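## 4.2 Swapping the finger pads

I'll admit I went into the pad comparison with a favorite. We had two sets of pads for the hand-held grippers, the flat Trarside ones that came with the fingers and the blue ridged ones we ordered later from Macedo, and I liked the ridged ones the minute I squeezed a pair together on my desk. So take my enthusiasm with a pinch of salt, and look at Table 3 before you believe me!

The setup is the same as in Section 4.1. One operator holds a gripper in each hand, the fingers are the curved black plastic type, and the camera rides on the tool and looks down between the fingertips. Everything happens on the white cloth with the black grid. We kept the cloth from the lens tests (Salvador Barreto did those, and he's the one who talked me into keeping it) and I'm glad we did, as the curved grid lines make it very easy to spot when a mount has slipped between sessions. Figure 3 shows the ridged pads on the approach to a wristwatch.

We picked small personal items for this round, things like watches, bangles and fuzzy pads. I wanted objects that misbehave in different ways. A thin metal bangle lying flat gives you hardly any height to grab. A fuzzy pad squashes and then springs back. And a watch is really a stiff lump with a floppy tail on it, so you can have a perfect hold on the case and still have the strap go wandering off under something. I ran 300 grasps over 11 objects, half with each pad type, and switched pads partway through every session so that my own improving technique wouldn't flatter whichever set came last.

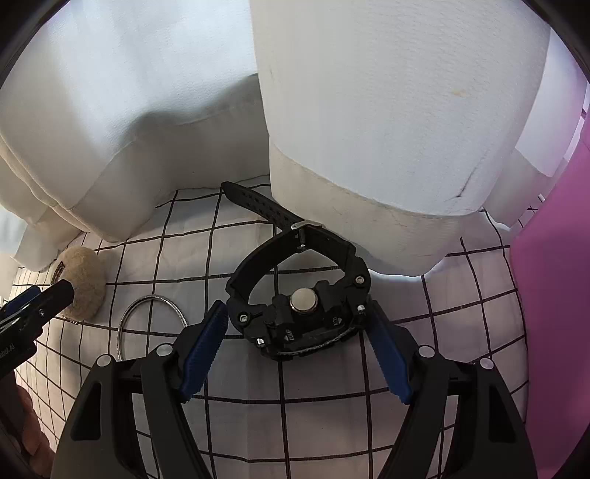

**Figure 3.** Ridged blue pads open in front of a black wristwatch, with a thin bangle and a beige fuzzy pad to the left. A second gripper comes in from the left side.

Where the ridges earned their keep was on the hard, lumpy stuff. With the flat pads I'd close on a watch case, feel it seat, start to lift and then feel it roll, usually toward the heavier side. The ridges catch on bezels and lugs and whatever else sticks out, and the roll mostly went away. I also found I was squeezing less, which my thumb appreciated by Sunday evening.

The bangle was another matter. Out of 11 bangle attempts with the ridged pads I got 9, and with the flat pads I got exactly the same, so there's no win to report there. Both of the ridged misses came from pinching too high and having the ring skate away across the cloth. I suspect a thinner fingertip would help more than any change of rubber, but we didn't have one to try.

Soft objects were a wash too, with one small annoyance. Fibers get stuck in the grooves. It didn't change the results as far as I can tell, but I ended up brushing out the pads between blocks, and anyone planning a long run with felt or wool should budget time for that.

One more thing on the camera side. We tried the Seltex controller's auto exposure for the first 2 sessions and then locked it, because white cloth fills so much of the view that a dark object went muddy every time the fingers opened wide. The locked setting is used for all the grasps reported here, and the earlier sessions were thrown out and recorded again. The Brultden mount held up fine through all of this, apart from a screw I had to chase across the floor, and we carried it over unchanged into the two-handed trials in Section 4.3.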